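Dredari Pocket Bat Detector: my review after a summer of use

I've wanted a bat detector for years, ever since a guided walk at Drornosgate where I was handed one for ten minutes and didn't want to give it back. The Dredari cost me £71, so it's towards the cheaper end, and I bought it in June in time for the long evenings.
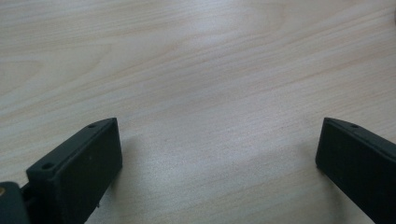 First thing to say is that it's a heterodyne model, so you turn a dial to the frequency you want and it makes the calls low enough for us to hear. No recording, no screen full of squiggles. I like that! You set it near 45 kHz, stand by a hedge at half nine and wait for the wet slapping noise of a common pipistrelle. Turn it up to 55 and you'll get the sopranos, if there are any.

Daubenton's were what I really wanted, so I took it down to the lake at Prarkent (an 800 metre walk from the car park, bring a torch). They came in low over the water and the detector rattled away like a tiny machine gun. Lovely. Noctules come through loud and clear too, a big chip-chop sound, well before you spot them overhead.

Now the grumbles. The dial isn't lit, which is daft on something you only use in the dark, and it's far too easy to nudge in your pocket. The speaker hisses a bit at full volume, so I use headphones if there's anyone else about. It also picks up jangling keys and my waterproof, and bush crickets drown out everything by August. Long-eared bats are so quiet that I've only had them 2 or 3 times, very close in.

My sister has the Guerra, which records everything and costs a good deal more. Hers is better for surveys, no question, but I'd still pick mine for a wander after tea. Batteries are two AAs and I'm still on my second pair.

Four stars from me. It would be five with a light on that dial.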